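Subject: Re: [school-libraries] Levelled readers and the parent guide, second printing

Hi all,

Replying on-list as two branches have asked the same thing. The second printing of the Konness parent guide is at the printer's now, and the pagination differs from the first. If your class notes cite page numbers, they will need revising. Chapter numbers are unchanged up to Chapter 6. The old Chapter 7 (reading logs) has been folded into the appendix, so the old Chapter 8 is now 7. 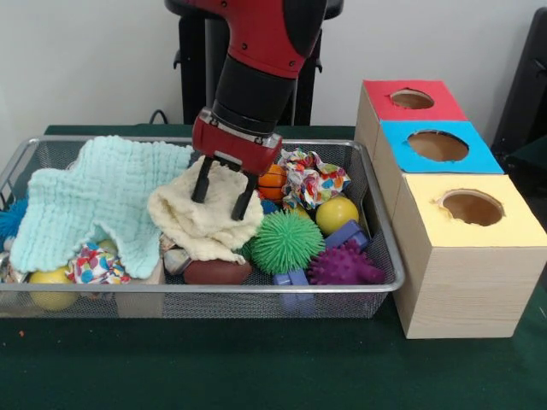
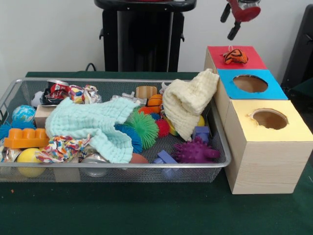

Altcombe wrote back within the hour to say that the page changes are tolerable, but that the appendix is the wrong place for the reading logs, as their teachers photocopy them every term and the appendix is bound tight to the spine. Their message in full:

> We hold 39 copies of the first printing and were planning to top up to 80 before the start of term. If the logs are now in the back, we would sooner keep the first printing for classroom use and put the second on the parent shelf. Two questions. Can the logs be supplied as loose sheets or a file? And is the levelling table in the second printing the old one, or the one revised in September? Our catalogue records use the old bands, and we don't want two copies of one title on the shelf with different spine labels.
>
> Also, the sample chapter we were sent spells "program" two ways. Please settle on one.

Taking these in order.

1. Logs. Yes, as a file. It is A4, single-sided, one week per sheet, greyscale. The licence printed on the inside cover allows copying within the purchasing school only. Branches that lend to several schools should order one copy per school to stay inside the terms.

2. Levelling table. The second printing carries the revised table. The bands themselves are the same, but the boundary between the fourth and fifth has moved, and 15 titles have gone up a band as a result. No title has gone down. The list of affected titles is on the last page of the guide. If you catalogue by band, those are the only records to edit. Spine labels for all other titles stand.

3. Spelling. It will be "program" throughout. The sample was set from an uncorrected file.

On mixing printings: I would advise against it within one classroom. The discussion questions in Chapters 3 and 4 have been reordered so that the recall questions come ahead of the inference questions, and a child working from the first printing will be on a different question number from the one beside them. Across classrooms it does not matter. Altcombe's plan to separate classroom and parent copies is workable, provided the parent copies carry a slip noting the band changes. Wording for a slip is in the same folder as the logs.

Ordering. The Soylu distribution centre is handling this printing. Brolulero will continue to fill back orders for the first printing until its stock runs out, and had 278 copies at last check. Quote the printing as well as the title on your order form. The two printings share an ISBN, and an order without the printing noted will be filled from whichever stock is closer. Returns go to the centre that shipped the order, in the original carton, with the packing slip.

Pricing is the same for both. Freight is charged per carton, so small branches may want to combine.

Two items still open:

- The large-print edition. It follows the first printing, including the old Chapter 7. There is no date for a revision. Please don't shelve it beside the second printing without a note.
- The French-language guide. The translation was made from the first printing, and the reading logs there are still a separate chapter. The revised levelling table does not apply to it, as the French titles are banded independently.

If you find errors in the second printing, send the page, line and printing to the list with "errata" in the subject line. Corrections sent off-list tend to get lost in my inbox and I would like them archived.

Regards,
Publications desk, Konness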